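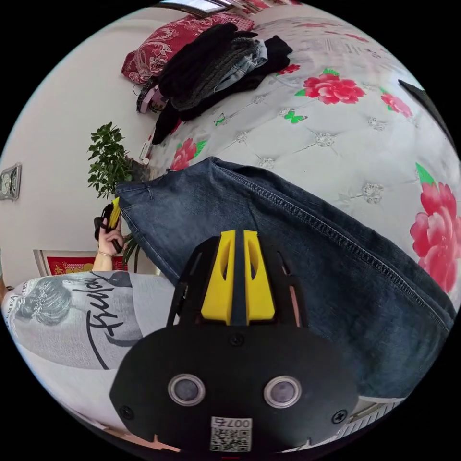
Release 1 made it impossible to tell a wash from an airing, one reader wrote to us, and anyone working out how often people clean their clothes needs to know which it was. The same message asked whether a garment that had been lent out counted as worn. Both points were fair. Release 2 has a separate code for airing, and loans now have their own rows.

Storkis Clothing Diary, release 2
Last changed: 14/07/2021

What it is

Storkis is a set of diary records about everyday clothes: when they were worn, washed, aired, mended, lent and got rid of. The diaries were kept by 177 households in and near Nurkutholm. Between them they listed 1530 garments. Each garment has its own number and keeps it for good, even if it changes hands within the household.

The diaries were filled in either on paper or through Pallomar, a simple web form. Paper diaries were typed up afterwards. The column "source" says which kind a row came from.

Files

garments.csv — one row per garment, with type, main fibre, year bought if known, and whether it was new or second-hand
events.csv — one row per thing that happened to a garment
households.csv — size of household, type of washing machine, whether there is a garden or balcony for drying
codes.txt — the full list of event codes

All files are UTF-8, comma separated, with a header row. Empty cells mean the question was left blank. They don't mean zero.

Event codes

Codes follow the Asadi list, which we took over from an older survey and changed slightly. The common ones are:

W worn for most of a day
P worn for part of a day
L washed, any method
A aired without washing
S spot cleaned
M mended or altered
B lent out
R returned
X left the household

A garment may have more than one event on the same day. Where it does, the order of the rows is the order in the diary, which is not always the order things were done.

Denim

Denim gets a section to itself on account of the questions it raises. Households differ a great deal in how long they wear jeans between washes, and several wrote notes in the margin explaining their views on it. Those notes are in the "remark" column, lightly edited for spelling. Jackets and skirts made of denim are listed under their own types, so filter on fibre as well as type if you want all of it.
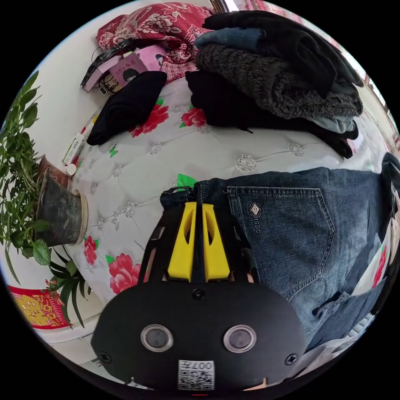 Jeans that had been cut down into shorts keep their old number and get an M event on the day of the change. The type in garments.csv is the type at the start of the diary. If you need the later type, look at the remark on the M row. We thought about adding a second type column and may still do it.

Known problems

Socks and underwear were left out from the start. School uniform is in, but coverage is patchy, and some households listed five identical shirts as one garment. These are marked "grouped" and should be dropped from any work on wears per wash.

December is thin. Many diaries stop for the holidays and pick up again later, and a few people filled in the gap from memory. Rows filled in late are marked where the household told us, but there are surely others. We would not use that month on its own.

Washing temperature was asked for in the Pallomar form and missing from the paper diary. This was our mistake. Please don't compare temperatures between the two sources.

"Year bought" is a guess in a lot of cases, more so for second-hand items.

Privacy

Names, streets and birth dates were never entered. Remarks were read through and anything that pointed to a person was taken out. Households with an unusual make-up have been merged into a wider size group. Do not try to match households to real addresses.

Use

Free for teaching and research. Please name the dataset and the release number. If you publish counts, say whether grouped rows were kept in — the totals shift quite a bit depending on that.

Changes from release 1

Added codes A, B and R
Split "cleaned" into L and S
Fixed dates that had day and month swapped in some typed-up diaries
Removed duplicate rows from households that used both paper and the form
Renamed "notes" to "remark"

Release 1 is still available on request but is no longer being corrected.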